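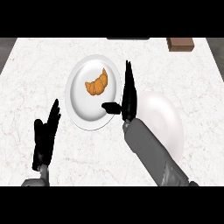 I spent most of last Thursday at the Kandale packaging fair, and my feet still haven't forgiven me. I went because a bakery client wants new boxes by May and I'm sick of picking paper stock from a screen. The hall opened at 10 and there was already a line for the Trarkmont stand, so I skipped it and started at the back with the small printers. My head was full of pastry boxes the whole day, and the color I kept hunting for was the gold of a croissant on a white plate, set against white marble with those thin pinkish-brown and gray veins. Try getting that gold out of a standard ink on brown board. It goes to mud!

McGrath had the best answer I saw. They print a layer of white first and put the color on top, and they let me take home 3 test sheets (one got bent on the train, my fault). The minimum order is 190 boxes, so even a tiny shop could try it for a holiday run. The woman at the stand also talked me out of foil for anything that touches butter, and I'd been about to quote foil, so thank you.

Then I finally got into Trarkmont. Lovely folding samples, very clever closures, and prices nobody would put in writing. I asked twice. Their little window box with the tuck lid is gorgeous though – I've drawn it in my sketchbook from about six angles and I still can't work out the bottom flap.

Dramia was showing labels, mostly for jams and chocolate. I liked the uncoated ones with hand-drawn fruit, and the type was set really small, which I love and my clients hate. Grab their swatch book if you go. Mine is already full of sticky notes.

Lunch was a cheese roll on the stairs. Bring your own, and bring a bigger bag than you think, because I came home with a tote in each hand and a roll of kraft paper under one arm. I'm calling McGrath on Monday about the white ink.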